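Do you need a stand for your glasses cloth?

Heike Lenz has spent most of her working life advising people on what to keep near their front door, and she is not easily sold on a new object. When I told her I wanted to talk about accessory stands, the little rack-and-tray affairs that now turn up in every gift guide, she asked how long I had been ill.

"They sell you a place to put the keys," she said. "You had a place to put the keys. It was called the table."

We spoke on December 11, 2020, a few weeks after her small firm, Wutham, closed its November round of home visits. She had been in a lot of hallways, and she said she had seen the same sort of stand in far too many of them: a tray at the bottom, a post at the back, a bar across the top with hooks.

I put it to her that the idea is sound. Small things get lost, and a tray keeps them together.

"A tray, yes. I have no quarrel with a tray," she said. "A raised edge is useful. Things don't roll off. But then they add a post, and a bar, and hooks, and now it's furniture. What goes on the hooks? Ask people. They say necklaces. I say, show me the necklaces, and the necklaces are in the bathroom."

She doesn't trust the tidy look, either. A folded cloth in a tray looks fine on the first day, she said, and by the second week it is under the mail. Her clients tell her they will refold it. She writes that down and asks again at the next visit.

"I had one man with 400 paper clips in his. Hooks, nothing. He told me it had changed his mornings."

Had it?

"He was late when I came."

I wondered whether she was being fair. Some people do hang things up if the hook is right there, and a plain black stand on a pale wood table is hardly an eyesore. She allowed that much — grudgingly.

"Black is sensible. Four hooks is already plenty. If you must have one, put one thing in the tray and leave the hooks alone for a month. If they're still bare, take the stand to a friend you don't like."

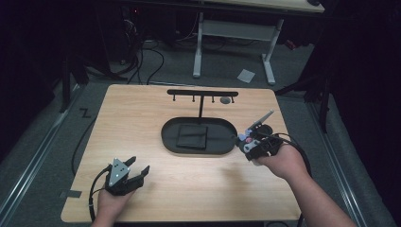

What she would buy instead

Very little, as I should have guessed. Lenz keeps a soup plate by her own door. She has been offered stands by clients and by one shop, Classka, and has turned them all down.

"The plate cost me nothing," she said. "It also holds soup."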